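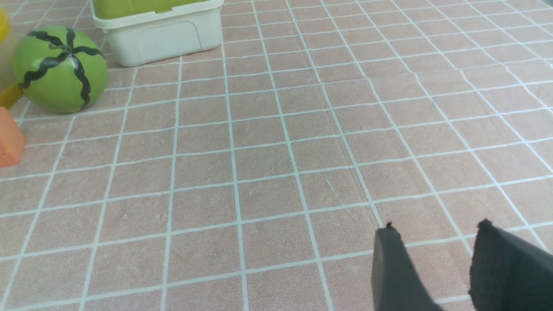
Web Application Development, Unit 2
Handout: Scoping a first release

Bring this to the seminar, along with your team's one-page pitch. If the pitch has grown to two pages, that is a useful early warning and we will discuss it.

The running case

Jaststead is a small product studio that has been asked by Zerndale, a chain of tool-hire shops, to build a booking site. The client wants it live by June. The client also wants loyalty points, a chat window, a map, a blog and "something with drones", which was written on a sticky note and has never been explained.

The studio has one designer, who is also the project manager, and two developers, one of whom is also the server administrator whenever the server falls over.

From wish list to backlog

The first workshop produced 80 requests. Write every request on its own card, in the client's words, before you argue about any of them. Then ask of each card: can a customer hire a cement mixer without this? If yes, it goes in the second pile. Expect the second pile to be tall and the client to be quiet for a bit.

Zerndale's first pile came to 14 cards. After a further afternoon it came to 10, when the studio spotted that four of them were the login screen wearing different hats.

Choosing the framework

Teams enjoy this part far too much. Jaststead compared Plurkov, which everyone knew, with Prasertsri, which everyone wanted to put on their CV. They chose Plurkov. The minutes record a full discussion; the discussion was mostly sighing.

For your own project, write down:
- what the team has already shipped with it
- who will fix it in August
- how you would get the data out again

"It has a nice logo" may be recorded under other business.

Prototype before code

Paper is fine. Put it in front of someone who hires tools, hand them a pencil, and keep your mouth shut while they poke at the wrong box. Explaining the screen to them invalidates the test, however politely it is done.

For the seminar

Sort your own cards into two piles and be ready to defend one you threw out. Teams with no second pile will be given mine.

Reading: chapter 2 of the course pack, including the footnotes on estimates. Multiply accordingly.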